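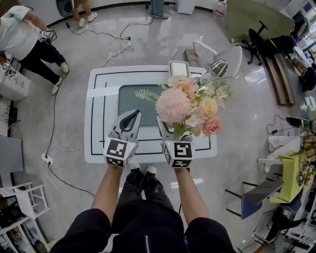 Valbona Bošković m'a écrit pour me demander si le gros pompon rose pâle était vendu avec le reste ou s'il fallait le prendre à part. Tout est ensemble ! Le bouquet Arthur arrive complet, avec son chrysanthème pompon, sa rose pêche, la rose plus soutenue, les petites fleurs blanches et crème, le feuillage et les fougères. Je ne le vends pas à la tige, j'ai essayé une saison et je me suis retrouvée avec un carton entier de fougères orphelines.

Bouquet artificiel Arthur et vase torsadé Irwood
Collection Flonari
Le bouquet et le vase ensemble, ou chacun de son côté

Bon, je vous raconte un peu. J'ai longtemps été fâchée avec les fleurs artificielles (ma grand-tante en avait sur sa télévision, avec dix ans de poussière dessus, ça marque). Et puis j'ai commencé à en glisser dans les vitrines de la boutique, là où les vraies ne tenaient pas deux jours derrière la vitre en plein soleil, et j'y ai pris goût. L'Arthur, c'est celui que je remets tout le temps. Il est clair, il est doux, il va avec un mur blanc comme avec un mur de brique, et il a cette grande fougère plumeuse qui part sur le côté et qui lui évite d'avoir l'air d'une boule posée sur des tiges.

Parlons-en, de la fougère ! Elle est longue, elle dépasse franchement, et c'est voulu. À la sortie du carton elle est souvent aplatie contre les roses. Écartez-la doucement à la main, puis laissez-la retomber où elle veut. Si votre étagère est étroite, tournez le bouquet pour qu'elle vienne vers vous. Je vous déconseille de la couper, vous le regretterez au premier changement de meuble.

Pour le pompon, gonflez les pétales du bout des doigts en partant du cœur. Je le place au milieu, avec la rose pêche à côté et la rose foncée juste dessous. Mais certaines clientes préfèrent mettre la pêche devant, et c'est très joli aussi.

Composition du bouquet Arthur
Un chrysanthème pompon rose pâle
Roses pêche et rose soutenu
Petites fleurs blanches et crème
Feuillages verts et fougères
Hauteur réglable jusqu'à 40 cm, selon la façon dont vous pliez les tiges
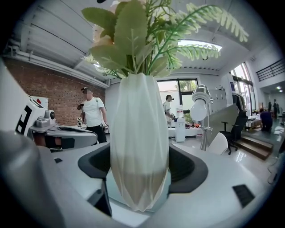 Nermina trouve que le vase mange un peu les fleurs, et qu'un modèle tout lisse aurait suffi. On n'est pas d'accord là-dessus, elle et moi, et on ne le sera jamais je crois ! Pour moi l'Irwood fait la moitié du travail. Il est grand, il est blanc, avec des arêtes à facettes qui montent en tournant, et un bord festonné en haut. Selon l'heure, la lumière accroche une arête ou l'autre et le blanc n'est jamais tout à fait le même. J'aime particulièrement le bas, là où la forme se resserre.

Le festonné du bord est pratique en plus d'être beau : les tiges se calent dans les creux et ne glissent pas toutes du même côté. Je commence toujours par les feuilles. Une large bien droite, celle qui a le bord dentelé et la nervure claire, pour donner la hauteur, puis une ou deux qui s'échappent sur la gauche, et seulement ensuite les fleurs. Les fougères en dernier, à droite, une haute qui fait l'arc et une plus courte dessous qui file à l'horizontale. Si vous mettez les fleurs d'abord, vous allez tout ressortir pour passer les feuilles (je parle d'expérience).

Comme la base est resserrée, posez l'Irwood bien à plat et pas trop près du bord du meuble. Sur une nappe épaisse je le trouve moins à l'aise. Avec un chat dans la maison, une poignée de sable au fond, et on n'en parle plus.

Entretien
Un pinceau souple, sec, une fois de temps en temps. Le sèche-cheveux marche bien sur les fougères, à l'air froid uniquement, et de loin ! Pour le vase, un chiffon doux en suivant les arêtes. Évitez de laisser le bouquet en plein sud toute l'année, les roses pâlissent, la pêche en premier.

Livraison et retours
Le bouquet voyage couché, le vase dans son propre carton, calé avec du papier. Comptez 3 jours ouvrés une fois la commande partie de l'atelier. Si une tige arrive pliée, redressez-la à la main avant de m'écrire, elles sont faites pour ça. Si le vase arrive fêlé, en revanche, écrivez-moi tout de suite avec une photo et je vous en renvoie un.

Références
Bouquet Arthur : 210
Vase Irwood : 1196
Pour les deux ensemble, indiquez les deux références sur la même commande, je regroupe l'envoi.

On me demande souvent si l'Arthur va dans un autre vase. Oui, bien sûr, à condition que le col ne soit pas trop large, sinon les tiges s'écartent et le pompon tombe en avant. Je l'ai mis tout un hiver dans le pichet Fikton et ça tenait très bien. Et l'Irwood tout seul, avec deux branches sèches, je le fais chaque année en septembre quand je refais la vitrine.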